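Ticket 521: arm won't put the shopping away reliably
Status: open, waiting on me
Product: Fodier tabletop arm with two-finger gripper
Opened from: Malport workshop

Hello again, support people. I'm putting everything in one ticket this time as you asked, and I'll keep adding to it as I go. Sorry in advance for the length, I do tend to ramble when I've been talking to a machine all day!

Quick background for whoever picks this up. I run the little kitchen end of our workshop, and the question I was given in October was a simple one: can the arm do a dull household chore on its own yet, well enough that I can go and do something else? The chore I chose is moving vegetables between a cloth bag and a bowl. It sounds like nothing. My nephew could do it at three, though he'd have bitten a few on the way.

The trouble is that the arm gets going, swings out over the table and then dithers. It hovers with the fingers nearly shut, nudges itself left a bit, nudges itself right a bit, and after a while the controller gives up and logs "no target". Sometimes it does the job perfectly straight afterwards with nothing changed, which is the bit that's driving me up the wall.

Setup: gripper on its standard fingers, wrist camera on, Subramaniam planner on default settings, pink checked cloth on the table. The room has plain, even light with no lamp pointed at anything. 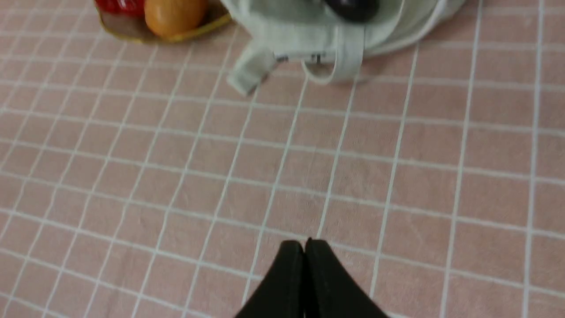 Wrist view with the bag at the far side of the cloth, fingers closed.

You asked me whether the bag handles could be upsetting it. I think they might be, a bit. That loop flops towards the arm, and there's a short strap poking out on the other side with some metal bits where they join on. On one run the planner drew its little green box round the strap and ignored the vegetable in the mouth of the bag completely. I'd love a setting that says "straps are not food".

Reply from support, pasted in so it's all together:
"Thanks for this. Please try the following in order and note the result of each. Restart the controller, re-run the wrist camera calibration, lower the approach speed, and check the table covering for movement. Please send the planner log too."

Right, sleeves up. What I did:

Step 1. Restarted the controller. It came back fine and remembered its home position. First run after the restart was lovely, second run dithered. So no real change, and I wouldn't call it a fix.

Step 2. Re-ran the wrist camera calibration with the Billov card. It passed first time, score of 56, and your manual says anything over the default limit is all right. I ran it a second time out of stubbornness and it passed again.

Step 3. Lowered the approach speed. This did help! The arm looks far less panicky and the camera seems to settle before it makes its mind up. The price is that the whole job now takes so long that I could have put away a week's shopping, made a cup of tea and drunk it. I've left it slow for now, because slow and right beats quick and silly while we're testing.

Step 4. Checked the table covering. Aha, maybe. The cloth is mostly flat but it's got a wrinkled patch over on the left, at the far side, and the lines of the check go all wavy there. When the arm looks across from a low angle with the bowl off to the right, I suspect the planner is trying to make sense of the wavy lines and losing its idea of where the table is. I can't prove it, but the log does say "surface fit poor" just before several of the failures.
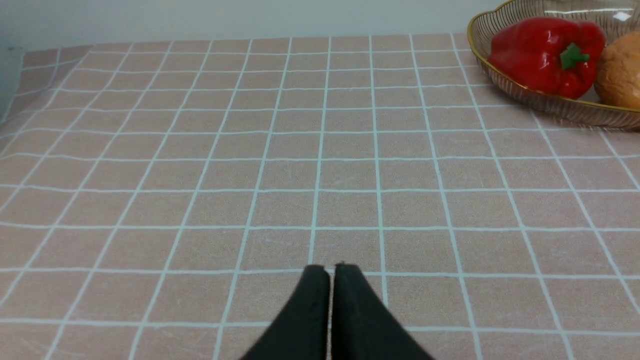

Step 5. Smoothed the cloth and taped the edge down. My own idea, not on your list. I pulled the far side taut and ran the same job again and again until I was sick of the noise. Much better. It still dithers now and then, but it recovers by itself where before it just sulked, and "surface fit poor" has gone from the log altogether. I also bumped the planner's retry wait up to 1,000 milliseconds at the same time, which I know is naughty (one change at a time, yes, yes) so please don't take the cloth as the whole answer.

Step 6. Pulled the planner log. Attached to the ticket, both the before and the after. The before one is a mess and I'm sorry.

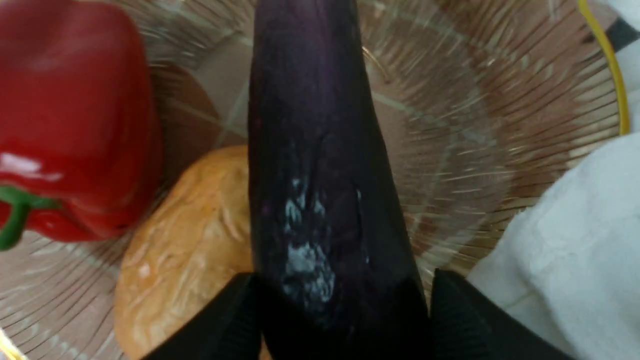 So, can it do the chore yet? My boss asked me straight out over lunch and I said "sort of", which didn't go down brilliantly. Reaching and finding are still the weak spots, I think, and the grip is the part I'd happily show to visitors. The odd thing is that I'd expected it to be the other way round, as I'd spent ages fretting about squashed tomatoes and had hardly given the looking part a thought. The aubergine is the one I was most worried about, being long and dark and shiny and so close to the colour of the fingers, and yet it's got a finger on either flank there with the red pepper and that tan thing crowded in on its left. I had to look twice to see where skin stopped and finger started, so goodness knows what the planner makes of it. If there's a way to make the fingers a brighter colour, even just sleeves or a strip of tape, could you tell me whether that would spoil the calibration? I've got some yellow tape in the drawer but then the bowl has a yellow rim, so perhaps I need a different colour altogether.

Questions still open from my end:

Can I tell the planner to ignore straps and handles, or do I just tuck them under the bag every time? Tucking them under is fine, but then I'm doing half the chore for it.

Is the slower approach speed meant to be permanent? I'd like to creep it back up in small steps now the cloth is taped, if you don't mind me fiddling.

Does the planner really care about patterned cloths, and would a plain one be better? I've got 2 plain ones at home, one grey and one a sort of mustard.

Update, just after tea: tucked the straps under and ran it once more with the cloth still taped. No dithering. I'm not closing the ticket on the strength of one good run though! Leave it open please, and I'll put the speed up a notch tomorrow morning and add the log here.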